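Features > Home & Living > Clothes

Last updated: 20/09/2020

The Long Life of a Grey Jumper
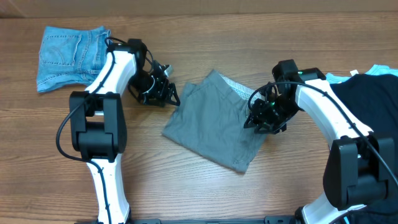

A folded grey garment between two robotic arms on a wooden tabletop.

My grandmother owned four jumpers. I know this because she told me so every time she opened my wardrobe, usually while holding one of my own by the shoulder as though it had been fished out of a drain. Four jumpers, one good coat, and a cardigan for the garden that was older than my mum. I was fifteen and had a whole drawer of acrylic things that pilled if you looked at them sideways, and I thought she was a bit sad, to be frank. Now I'm well past forty and I've spent most of the past year trying to dress like her.

It started with moths. We'd moved down to the coast the winter before, into a weatherboard place with gaps you could post a letter through, and one morning I pulled out my favourite grey wool pullover and the light came straight through the elbow. Then the hem. Then, when I went properly looking, pretty much everything else on that shelf (including a scarf I'd been saving for a colder country, which tells you how often I travel). I had a bit of a cry, put the lot in the freezer next to the peas, and rang around to find somebody who could mend it.

The somebody was Njål Hovland. He runs a mending room called Lavilska above a bike shop, up a set of stairs that smell of chain oil, and he looked at my pullover for a very long time before he said anything at all. Then he asked me what I'd washed it in. I told him. He winced! I have had dentists be kinder.

Njål grew up in a house where everybody knitted, and he says he only took up mending because he was the slowest of the lot and got handed the holes. He charged me $48 for the elbow and the hem, and it took him until the middle of the following month, and in that time I discovered I owned 30 other jumpers, tops and cardies and wore maybe five of them. I laid them out on the spare bed and felt quite ill. Some still had the little bag with the spare button in it.

So I did a course. Of course I did a course. Lavilska runs a Saturday class in Swiss darning, where you follow the path of the original stitch with a needle and matching yarn, and if you're any good the repair disappears. I am not any good. My first go looked like a scab. The woman next to me was working on a footy beanie in two colours, chatting the whole way through about her neighbour's retaining wall, and hers was perfect by morning tea.

What I did get from it was an education in wool. I'd always assumed soft meant good, and Njål will argue with you about that until the kettle boils dry. The softest yarns are often the ones spun loosest from the shortest fibres, and they're lovely in the shop and fluff up under the arms in a fortnight. He handed me a pullover in a yarn called Hutelden, a bit scratchy, smelling faintly of sheep, and told me to pull on the cuff. It sprang back like a rubber band. He's worn it every winter for yonks, he reckons, and the only mend on it is from a barbed wire fence.

I went home and looked up the price. A jumper's worth of Hutelden, knitted up by somebody who knows what they're doing, will set you back $198, and I made a noise my husband heard from the shed. But then I did the sums on that drawer - all those sale-bin bargains over all those years - and went a bit quiet.

Washing is where I've really changed my ways. I used to bung everything in together on whatever the dial was pointing to. Now I hardly wash wool at all. I hang it on the verandah overnight when there's a breeze, and if it needs more than that it gets a lukewarm soak in the laundry tub, a gentle squeeze in an old towel, and a lie down flat out of the sun. And I fold. Hangers give a knit shoulders like a startled owl. Sleeves in, bottom up to the collar, flat on the shelf with a bit of cedar that I sand back whenever the smell goes.

The moths came back in November, mind you. One flew out of the hall cupboard, bold as brass, and I chased it with a thong. Njål says check the piano if you've got one, they love the felt. We haven't got one, but they'd found the rug.

The grey pullover's on its second elbow now. I did that one myself, in mustard, and you can see it from across the street. Mum asked whether I'd spilt something.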